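Home > Club Help Desk > Open Tickets > Arm Projects

Ticket: gripper stalls on the way to the basket
Opened by: Sadine team
Status: open
18 comments | 7 watching

Hi again, it's us! We're the group doing the fruit sorting task for the Wirkent challenge, and our arm keeps quitting halfway through a move. It goes down toward the plate fine, closes fine, then on the swing back left it just stops and the Nesia software throws "joint 4 timeout."

What we tried so far:
- restarted everything (twice)
- lowered the speed from 130 to 8, which was painful to watch — same error
- swapped the wrist cable with the one from the Gajewski bench, no change
- reran calibration before lunch, and it passed

My guess is the cable. It makes a big loop up over the front of the basket, and maybe it's pulling on something when the wrist turns? I'd love a second opinion before I tape it down.
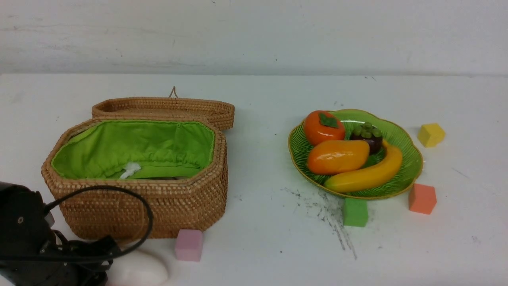 Our table: basket left, fruit plate right, foam cubes around it.

Also, should the basket lid be open like this for scoring, or do we have to start with it closed? The rules page didn't say. We can test again any time after 7 pm.

Reply | Follow | Share (8)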